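13th December

I woke before six and could not sleep again, so I made tea and finished the letter to my aunt. It has taken me two weeks, which is a shame for a letter of one page. I told her about the choir and about the rent, and I left out the cough.

It is going up in January, the rent. The new sum is 670 and I have looked at it from every side. Rostyslav Hordiienko says I should move to Dullside, where his cousin pays much less, but from Dullside there are only two buses in the evening and rehearsals finish late. I would spend my winter at a bus stop. I have decided to stay and to give up the coffees in town instead. We will see how long I am so brave.

In the afternoon I tidied the bedroom, a thing I had been promising myself since the first cold days.
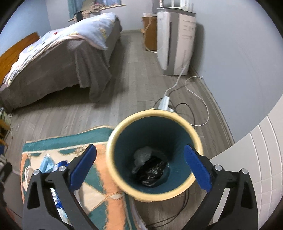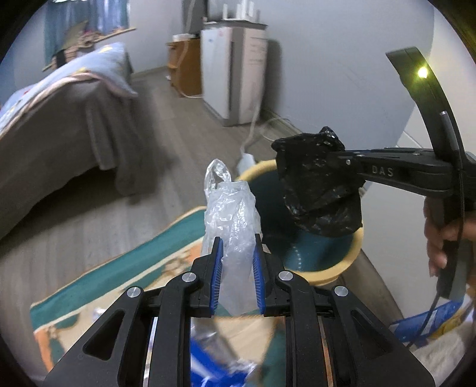
The bin in the bedroom, then a crumpled plastic bag with its handles knotted.

After that I walked to Fumness along the water. The wind was strong and I had to hold my hat with one hand. The little bakery was open and I bought a poppy seed roll, still thinking about the coffees, and ate it on the wall. A dog came and looked at me very seriously until I gave him the end.

Rehearsal in the evening. We sang the slow carol again and the altos were late again, myself included. I still have trouble with the word "wrought". I learnt it from paper, so in my head it had a "w" and a "g" for many years, and now my mouth does not want to believe the others. The conductor is patient. She asked who can sell tickets and I put up my hand before I had thought. There are 200 to sell and I know perhaps nine people in this town.

Rostyslav will take a few for his work. I must ask also at the library.

Posted the letter on the way home. I forgot to write the flat number on the back, but she knows it.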